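Hostier Deployment Mandate Register

Publisher: Plemico
Edition: Hostier 15
Format: Web access, CSV and JSON export, printed annual volume
License: Single user, office, or institution
Last schedule update: Feb 6, 2025

Overview

The Hostier Deployment Mandate Register is a reference database of the legal instruments under which national governments station, extend, reduce or withdraw armed forces outside their own territory. It is used by legislative staff, foreign affairs desks, policy institutes and university libraries. The current edition holds 1,138 instruments from 138 countries.

An instrument, for the purposes of the register, is any published text that authorizes or ends a deployment: a parliamentary resolution, an executive order, a cabinet decision, a status of forces agreement, or an exchange of notes between two governments. Press statements and speeches by officials are not instruments. If a head of government announces a withdrawal and no text has been published, the record is flagged "announced, no instrument" and the earlier mandate stays open until a text appears.

Record structure

Each record has a fixed set of fields. The required fields are sending state, receiving state or area of operation, instrument type, date of signature, date of effect, expiry or review date, troop ceiling, and citation. Optional fields cover funding line, rules on renewal, reporting duties to the legislature, and vote count where a vote was taken.

Troop ceilings are entered exactly as they appear in the source. Where the instrument gives a range, both ends are stored. Where it gives no figure, the field is left blank and is not estimated from news reports. Users who need estimates of actual strength on the ground should look at a separate source, as the register doesn't track force levels.

Amendments are linked to the parent instrument by a parent ID. A search for a mandate returns the text in force on the chosen date along with every earlier version. The comparison view shows two versions side by side with changed clauses marked.

Sources and checking

Texts are collected from official gazettes, parliamentary record services and treaty depositories. Each new record is entered by one editor and checked against the source by another. Records in languages other than English carry the original text and a working translation. The translation is provided for convenience and should not be cited as an official version. 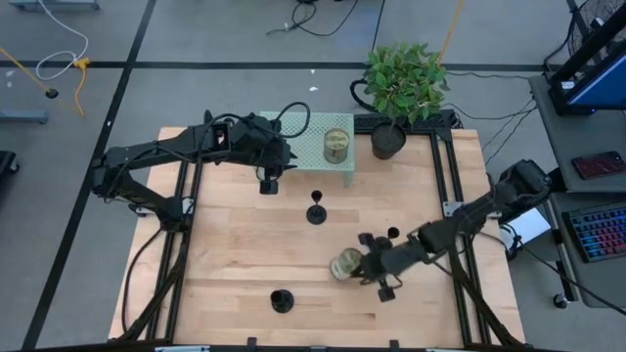
Corrections are logged by record number and released with the next schedule update. A subscriber who finds an error can submit it from the record page. The submission must include a link to or a scan of the source text. Corrections that alter a date of effect or an expiry date are sent to all license holders by email as soon as they are confirmed, without waiting for the schedule.

The managing editor of the register is Xiuying Duan. Treaty records are handled by Normand Arsenault, and parliamentary records by Kaiwen Dong.

Changes in edition 15

The review date field has been split in two. Earlier editions stored a mandatory expiry and a mandatory review in the same place, which gave false hits in the expiry calendar. Existing saved searches will continue to run against the old combined field until they are edited.

Withdrawal instruments now have their own type code (W). They were previously coded as amendments.

The expiry calendar can be filtered by committee of jurisdiction for countries where the legislature assigns one. Coverage of this field is uneven, and it is blank for most records that predate the edition.

Exports and limits

Web searches return up to 400 records per page. Office and institution licenses include the bulk export, which delivers the full register as a single compressed file. Single user licenses can export search results only. Exported files keep the record numbers, so they can be matched against later updates.

An API is available to institution licenses. Authentication is by key, issued to a named technical contact. Keys are renewed every January with the license and stop working at the end of the month if the renewal has not been completed.

Printed volume

The annual volume contains the instruments in force at the date of closing, arranged by sending state, with an index by area of operation. Working translations are included and original texts are omitted. The volume ships from Kasturport and is not available separately from a subscription.

Ordering

Quotes are issued per office or per campus. Requests should state the license type, the number of users and the billing country. A trial login with exports disabled can be arranged through Tianyou Li in subscriber services. Back editions are supplied as data files on request, starting with edition nine.

Related: Hostier Sanctions Schedule; Hostier Recorded Votes, Foreign Affairs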